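Retail Places: Unit 3 notes
Anchor tenants and footfall
December 2020

These notes go with the second lecture on shopping centres. Read them before the seminar and bring your own sketch plan of a centre you know.

An anchor tenant is a large shop that draws people to a centre by its name alone. Smaller shops pay more per square foot to be near it. The anchor often pays much less, and in some leases it pays only a service charge for the first few years. The owner makes up the difference from the smaller units.

Our main case is the Hayes Centre at Norkancombe. It opened with two anchors, a department store at the north end and a supermarket at the south. Shoppers walked between them, and the fashion units along the middle did well from it. When the department store closed, the north end lost its passing trade and three fashion units left within the year. The supermarket was not much help to them. People buying food tend to park close, shop and go home.

The owner then split the empty store. Zetard, a homeware chain, took the ground floor. Nudard, which sells and repairs computers, took part of the floor above, with a service counter facing the escalator.

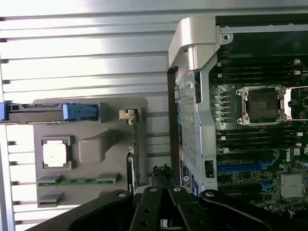 Inside an opened computer, with a blue latch handle on the grey plastic part.

Repair counters are useful to a landlord for a simple reason: the customer makes two trips, one to drop off and one to collect. Shoe repairs, alterations and opticians work in the same way. None of them is an anchor in the lease sense, but a group of them can keep a quiet corner going.

Terms to know
Footfall: the number of people passing a point in a set time.
Dwell time: how long a visitor stays in the centre.
Turnover rent: rent set as a share of the tenant's sales.
Void: a unit with no tenant.

For the seminar
Mark the anchors and the main entrances on your plan. Shade the units you think have the weakest footfall, and write a short paragraph on what you would let them for.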